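The Phone Goes on the Table

I live in Skikedgate, a town with 991 residents and, on a good day, one bar of signal. You would think this would make us a restful people. It has made us people who stand on the bench outside the post office, holding our phones over our heads.

My complaint is with dinner, though, and with what has become of it. At some point in the last several years it became normal to sit down to eat and put your telephone next to your fork. We don't hold it. Holding it would be rude. We set it down, face up, and everyone agrees to treat it like a salt shaker. Then it buzzes, and four adults look at it the way dogs look at a dropped piece of chicken.

I own an etiquette book from my grandmother's time. It has 141 pages and takes a firm position on fish knives. It has a full paragraph on where to rest a damp umbrella in a house you don't know well. It says nothing at all on what to do when your brother-in-law's lasagna is interrupted by a parcel alert, and I have checked the index more than once.

The defenders of the phone on the table have arguments. One is that there may be an emergency. I've eaten with these people for years, and the emergencies so far have been a sale on patio chairs and a cousin's opinion of a movie. Another is that they only want it nearby to check the time. My kitchen has a clock. It's large, it's on the wall, and it runs 6 minutes fast, which everyone in the family knows and subtracts without complaint.
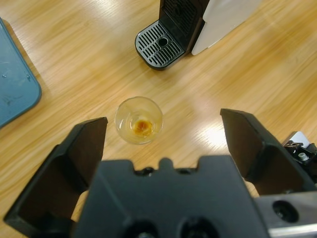
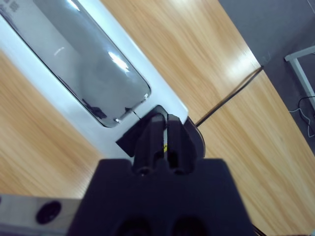

Filed under: Home & Manners

I should say I have tried the cures. Last January I bought a thing called a Veven, a box with a lid and a timer. You put the phones in, close it, and they stay in until the timer lets them go. It worked fine for a week. We talked, in a stiff sort of way, like people stuck in a waiting room. By the second week everyone was watching the timer, and I had managed to buy a second thing to stare at during dinner.

After that came the Chraibi method, which a friend swore by. The first person to touch a phone does the dishes. I did the dishes for most of the spring. I'd like to blame work, but I was looking up how old an actor was.

We even drove to Jultlow, where there's a restaurant that asks you to hand your phone over with your coat. The soup was very good. The couple next to us had nothing to say to each other and had clearly been counting on their phones to cover it. I felt for them. We have all used the thing as a folding screen on an evening that needed one.

So my proposal is a small one. Keep the phone in another room for the length of a main course. You can have it back for dessert, when the talk has usually turned to knees and property taxes anyway. If the house catches fire, somebody will knock.

My family has agreed to a trial of two nights a week. They wanted to know which two, so they could put it in their calendars, and all of them reached for their pockets.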